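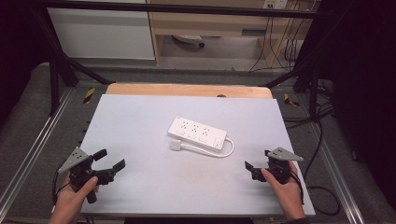
Rurinance Catastrophe Layer Module

The Catastrophe Layer Module calculates ceded and retained loss for property reinsurance programs. It runs as an add-on to Rurinance Core and reads the same policy and claims tables.

Each program can hold up to 50 layers. Users enter the attachment point, limit, reinstatement terms and share placed for each one. Losses are applied in date order, and reinstatement premium is calculated pro rata as to amount, as to time, or both. Aggregate covers and quota shares are supported – facultative certificates are not.

Event definitions follow an hours clause set by the user. Where two windows overlap, the module tests both and reports the higher recovery.

Output is a quarterly bordereau in CSV, plus a summary by treaty year. A program with 409 open claims and eight layers recalculates in three minutes on the standard Vatham server.

The module is licensed per carrier. Existing Plamau users can import their treaty files, though loss notes have to be loaded separately. The July release adds multi-currency limits.

Product contact: Hanan Sleiman

Shares: 8 | Comments: 3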